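Brasden Play Kitchen Tableware Set: Product Review
Reviewed for the Skosis Early Years Resources Guide, November
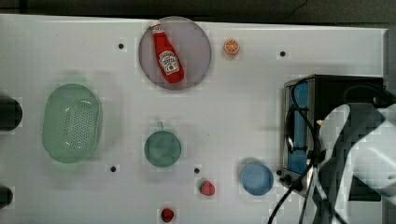 The set was assessed over 13 sessions in a nursery setting, at a purchase price within the standard 50-pound allowance for role-play equipment. Settings wishing to order should quote catalogue number 239.

The tableware is the stronger part of the range. The plate, mug and bowl are of a sensible size for small hands, and the muted colours are easy to tell apart without being garish. The oval green colander proved the most popular item — children used it for washing, sorting and carrying, and it was seldom left on the shelf.

The play food is more uneven. The strawberry has convincing seed marks and a leafy cap, and the half-orange shows its segments clearly, so both lend themselves to talk about fruit. The orange is small, however, and staff should consider this carefully where younger children are present. The red ketchup bottle is readily recognised, although its lettering is too small to support early reading.

Storage is not supplied. The Trakidska tray, sold separately, holds the full set.

Recommended, with reservations as to the food items.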